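讲稿备注:评一份政府成绩单(周四场,下午三点)

开场别急着放数据,先让大家坐稳。

今天讲马金本(Majimbun)邦的全民医保计划。执政两年,官方手册印了206页,我读完了,眼镜度数大概也该重配了。

翻页,停一下,喝水。
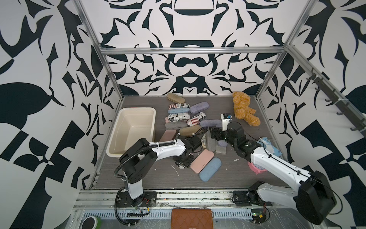
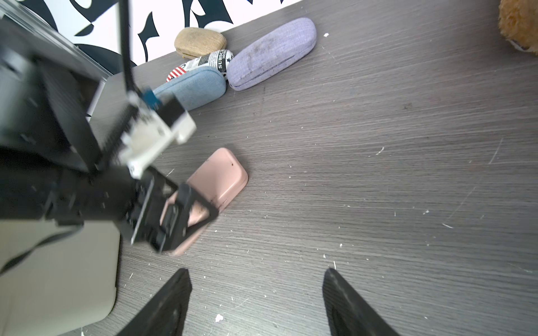
手册第一章说“覆盖全体居民”。覆盖的意思是名字进了系统,至于进了系统之后能不能看上病,要翻到附录,字号也小得多。

讲到这里,念拉斯特斯贝格(Rastesberg)读者来信里的那段,语速放慢:贾塞蒂说,卡是发下来了,很漂亮,可镇上的诊所不认,认卡的医院要坐两个钟头的车,到了还得先垫钱;她不反对这个计划,只想知道垫的钱哪个月能回来。

念完不要评论,等笑声或者叹气声过去。

接着讲报销。部里的口径是“九个工作日内到账”。请注意“工作日”从哪天算起:从材料齐全那天。材料什么时候算齐全,由收材料的人决定。这一句可以稍微重一点。

拉卡里(Rarkari)县的做法值得夸,别光顾着挖苦。他们让医院直接跟基金结算,病人不经手。账面上没那么好看,手册里也就只给了半页。

选举的事点到为止。执政党说这是最大政绩,反对党说当年是自己先提的,两边都没提偏远乡镇的药房几点关门。

如果超时,跳过预算那一节,直接进提问。有人问“到底打几分”,就说等垫付的钱退完再打。

话筒记得关。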